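Setting Up the Fruit Cell After a Gripper Change

Written by Halldóra Oddsson, September 20, 2019

These are the steps I follow at the Umolbridge shop when the two-finger gripper on the fruit cell has been off for cleaning or repair. They assume the arm itself is healthy and only the gripper, its cable and the finger settings have been disturbed. If the base has been unbolted from its mount, do the full calibration in the cell binder first and come back to this page afterward.

Set aside a morning the first time. Once you know the cell you can be done well before lunch.

What you need

The hex key set from the Clirley drawer, a soft cloth, cable ties, a small flashlight, the thickness gauge, two bowls and some fruit. Use real fruit. We tried foam balls for a while and the settings that worked on foam bruised every apple we gave it the next day.

Before you start

Park the arm in its service position and switch off at the controller. Wait for the lights to go out. Hang your tag on the switch and keep the key with you.

Wipe down the table. Crumbs of dried fruit stick to the white surface and you will feel them later as a bump when the arm drives a finger down onto one. Check the clamps that hold the poles to the table edges while you are there. They work loose over a few weeks, and a pole that has turned even a little will throw off the camera on it.

Mounting the gripper

1. Clean both faces where the gripper meets the wrist. Use the dry cloth only.

2. Line up the locating pin and push the gripper on by hand until it sits flat. Don't pull it in with the screws. If it won't go flat, take it off and look for dirt around the pin.

3. Put all the screws in finger-tight, then tighten them in a cross pattern, a little at a time.

4. Shine the flashlight along the joint from two sides. You should see no gap.

5. Try to rock the gripper with your hand. There should be no movement at the joint. A small amount of play in the finger linkages is normal on this model, and the limits are in the binder.

Running the cable

Most of our stops in July came from the gripper cable, so take your time with it. Plug it in and leave a loop large enough for the wrist to turn both ways. Then, with the power still off, check that the loop can't reach the linkages when they open.

Tie the cable at the fixed points only. A tie halfway along the loop looks tidy, but it puts all the bending in one short length and the wires inside break there. We lost two cables that way before we caught on. Any cable that isn't part of the gripper should be kept well clear of the wrist.

Setting the fingers

Power up and bring the arm to the setup position at low speed. Keep one hand on the stop button whenever someone is near the table.

Open the gripper all the way and close it all the way, 20 times. Listen for clicking or scraping. On the last close, hold it shut and slide the gauge between the fingertips. It should drag evenly from top to bottom. If it is tight at the tips and free higher up, one finger is sitting crooked and its screws need to be loosened and squared up again.

Next enter the opening width. We use 130 mm as the approach width in the program – wide enough for a big apple with some clearance on both sides. The force setting is a whole number on the Cordier controller screen, and for fruit I start at 13. Go up one step at a time if the fruit slips. Don't start high and work down, as a bruise often takes a day to show.

Setting the bowls

The bowls go on the main table, apart from each other, so the fingers can open over one without touching the other. Use one gray and one pink. The program calls them by color, and so does everybody on the floor. Stand them upright on the bare table with nothing under them.

Teach the point over each bowl with the gripper empty. Lower it by jogging until the fingertips are level with the rim, then raise it by one fruit height and save. Do the gray one first, save, and then do the pink one. If you save both under the same name, the arm will go to the second point every time and you will spend a while looking for a fault that isn't there.

Running the fruit test

Start with an apple. It is round and gives you nearly the same grip from every side, so any trouble you see is probably in the setup. Run the pick at low speed and stop the arm with the apple held. Look at the contact on both fingers. It should be at the widest part of the fruit or just under it.

Then change to a pear. The narrow top gives the fingers less to hold, and a pear will often tilt as it is let go. I count a place as good if the pear stays inside the bowl and the bowl hasn't shifted.
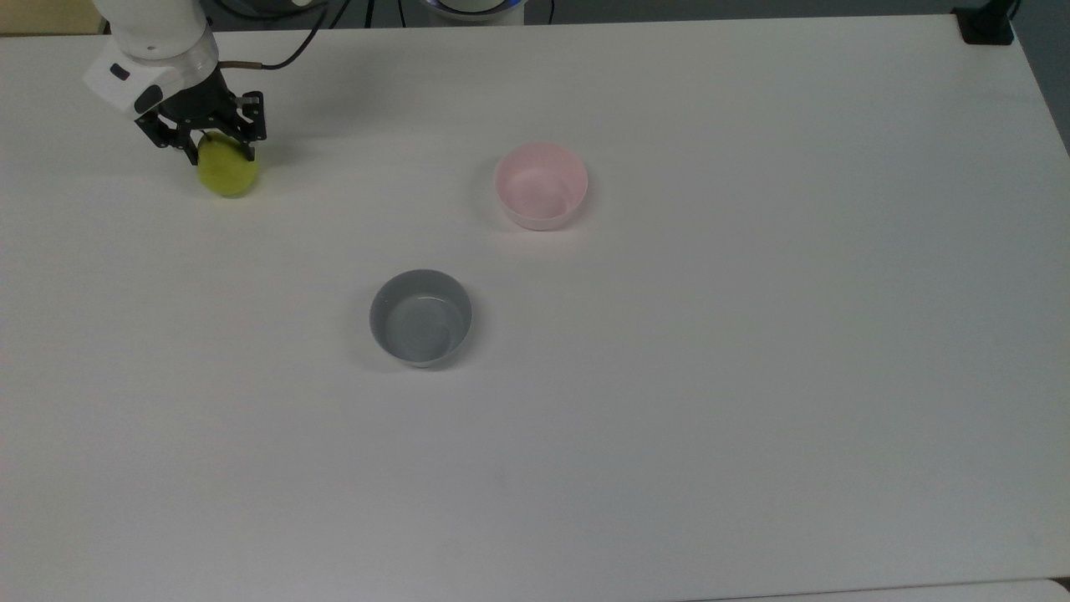
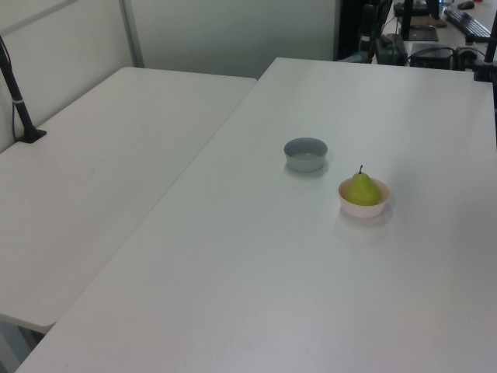
An apple in the gripper in the first picture, a pear in the pink bowl in the second.

Do the test at low speed until you get a clean run with each fruit in each bowl. After that, raise the speed to normal and do the same again. Put the fruit you used on a tray with a label and look at it the next morning. Soft brown marks where the fingers were mean the force is too high, and you should drop it 2 steps and repeat.

If something goes wrong

The fruit slips on the way up: wipe the fingertips before you touch the force setting. Juice dries to a slick film.

The bowl gets pushed: the release point is too low. Raise it and save again.

The gripper stops halfway through closing: check the plug at the gripper end, then look for a pinched cable. If both are fine, call Ukusell for a new drive board and leave the tag on.

The arm is off by the same amount at every point: the gripper isn't seated flat. Go back to step 1 under mounting.

Write the final width and force in the log, with your initials, and take your tag off the switch.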